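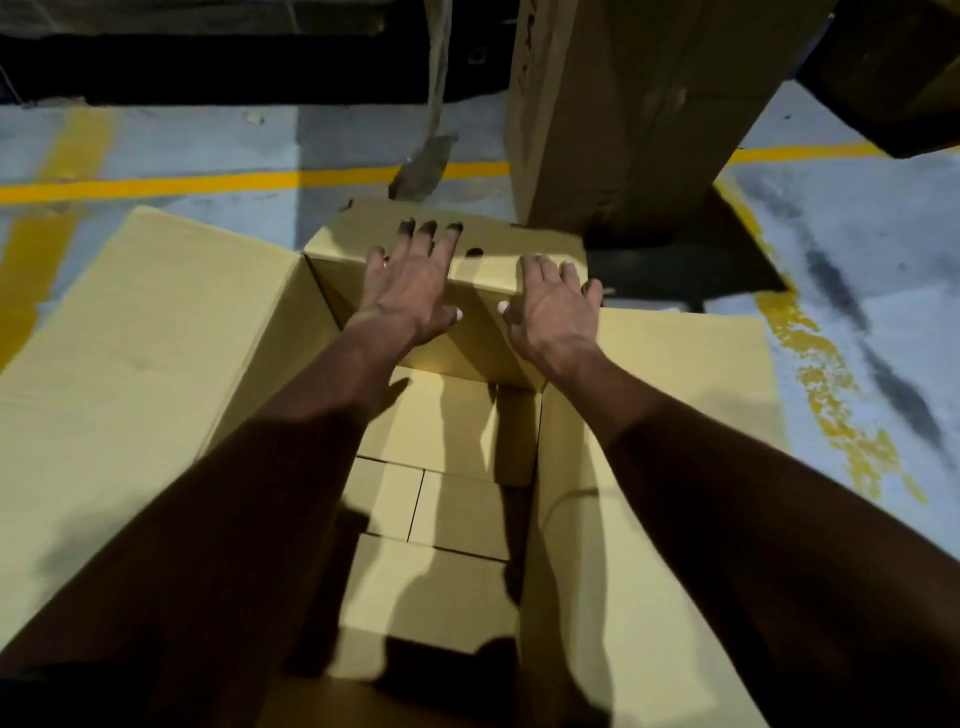
3. What I counted as a drop, and what I did with the rest

Anybody who has charted passes from the sideline knows the trouble starts with the word "drop." My first week at Kinnear I marked a ball as dropped if it touched the receiver's hands and hit the grass, and by the end of the second practice I had a rookie slot receiver looking like the worst player in the league (he wasn't, he was just the only one fast enough to get a fingertip on some really awful throws). So I went back and started over with a rule I could live with. A pass is catchable if it arrives between the knees and a full upward reach, within one step of where the receiver is already headed. A drop is a catchable pass that he gets both hands on and doesn't keep. One hand on the ball goes in a separate column, which I call "reached."

The sample is 941 targets from training camp practices at three clubs, Bindau, Skavero and Kinnear, thrown to 78 wide receivers. Of those players, 62 were in camp with a professional club for the first time. I left out tight ends and running backs, even though I love watching a good receiving back, because their routes are so much shorter that lumping them in would have muddied everything in Section 4. I also left out warm-up throws and anything off the passing machine. Red zone periods stayed in.

Gorkon was supposed to be the fourth club. They let me in for the walkthroughs and then closed the padded practices, and walkthrough throws are so soft that I didn't see the point of mixing them with the others. I still have the sheets and may do something with them one day!

3.1 Hand position at the catch

Each target also got a code for the hands: thumbs in, thumbs out, or body catch. Coaches teach thumbs together for a ball at the chest or higher and pinkies together for a ball below the waist, and most of these players have heard that since they were ten. What I wanted to know was whether they still do it in the third week of camp, with a cornerback hanging off one shoulder. I coded the hands at first touch and never went back to change a code after seeing how the play came out, which took more discipline than I expected.

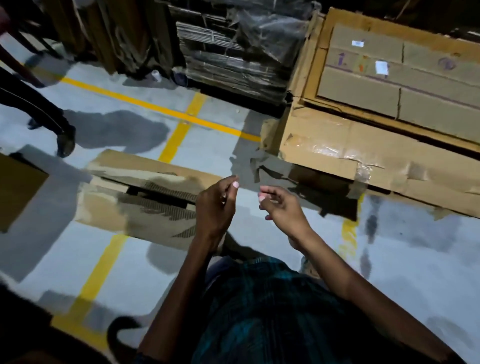
Figure 1. Hands held close together in front of the body.

The body catch code gave me the most grief. A ball that hits the palms and then gets pulled into the chest is a hands catch in my book, while a ball that reaches the chest first is a body catch even if the hands close over it a split second later. On a crossing route, seen from behind, those two look the same. I coded those plays "unclear" and kept them in the drop totals but out of the hand position tables, so the totals in Table 3 won't match the ones in Table 2, and that's why.

3.2 Who threw it

A drop rate depends a lot on the arm at the other end, and camp is a strange time for that. The starter throws the first reps of a period and then stands around with his helmet off, and the rookies mostly catch from the third and fourth quarterbacks, who are fighting for their own jobs and throw everything as hard as they can. At Skavero I watched one receiver go two full practices without a single ball from the starter.

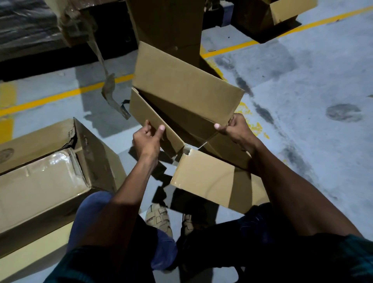 To deal with this I sorted the passers at each club into 2 groups, the ones who took first-team reps on most days and everybody else, and I report drop rates separately for each. It's a crude split. A finer one would have left me with cells holding three or four targets apiece, and I've read too many camp reports built on numbers like that. When a quarterback moved up the depth chart partway through camp (this happened at Bindau, after an ankle injury), his throws before the move stay in the lower group and his throws after it go in the upper one.

I also noted coverage as tight, loose or none, judged at the moment the ball arrived. Seven-on-seven periods have no pass rush, so those throws come out cleaner and later, and I flagged them in the sheet. The flag turns up again in Section 4.3, where I run the rookie comparison with and without them.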